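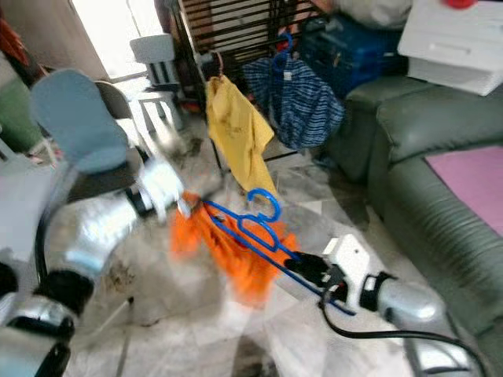

Garment rack next to the green sofa, orange cloth on blue plastic hanger.

Ticket 31 – Garments slide off plastic hangers
Product: Prollwood slatted rack, dark brown
Status: open

Reported problem
We use the rack in the sitting room for light clothes and cloths. Thin fabrics do not stay on the blue plastic hangers (Hodico, pack of 5). They move to one side and then fall on the floor. The striped navy garment collects itself into a round bunch instead of hanging flat. With heavy coats we never had this problem.

What I already tried
1. Washed the hangers with warm water and soap. No change.
2. Turned all hooks in the same direction. A little better, but the orange cloth fell again the same evening.
3. Folded the cloth over the hanger with equal length on both sides. It holds until someone pulls the next hanger.

Reply from Mersha support
Please put one rubber grip strip on each shoulder of the hanger and leave 200 mm between the garments.

Update, April
Strips ordered from Prallau. I will write again when they are fitted – please keep the ticket open.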